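**Is the "number one movie" really the best?**

A streaming app says *Plorkley* is number 1. Should you believe it's good? Be careful.

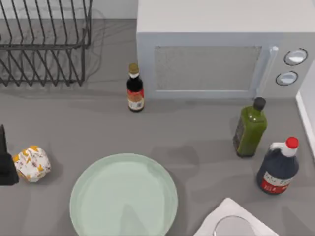
A chart counts how many people pressed play. Maybe 100 kids started it and only 7 finished! Think of a white microwave with two round knobs: turning one on doesn't prove dinner tastes nice. Ask who did the counting, too. 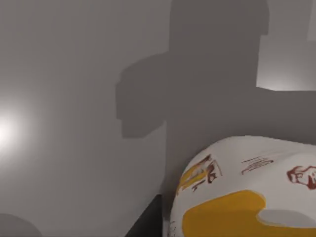 *A shadow and a bright spot on a grey wall.*

Watch ten minutes, then make your own chart.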